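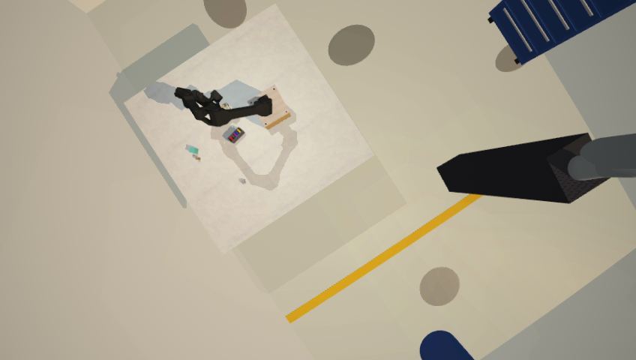
Isadel simulation package: frequently asked questions

What does the package contain?
A simulated workcell with one jointed arm, a work surface, a wooden block, a small container of coloured pieces and a few small loose objects. The arm model, the scene files and the task scripts are supplied together under one licence.

Is the overhead view the only one?
No. It is the default, and the one most customers use for checking reach and clearance. A second viewpoint can be set in the scene file.

Can I swap the block for my own part?
Yes. Import the part as a mesh, give it a mass and a friction value, and save the scene under a new name. Meshes with open edges are rejected at import -- the log names the file.

How many tasks are included?
The Standard edition has 18 tasks. The Denum edition adds 11 more, mostly sorting and placing.

Why does the arm stop short of the target?
The target is usually outside the joint limits. Turn on the limit display, move the target closer to the base and run the task again. If error 208 appears, the scene file and the arm model are from different releases.

Are shadows needed?
They have no effect on contact or motion. Switch them off for faster runs. Leave them on if you are producing images to train a vision model.

Will scenes made in Movunon still open?
Scenes from version 2 will. Older ones must be converted first with the tool in the Thibodeaux add-on.

Who do I contact about licences?
Write to Ximeng Cao at the support desk, quoting your order number.

Last updated: Aug 1, 2023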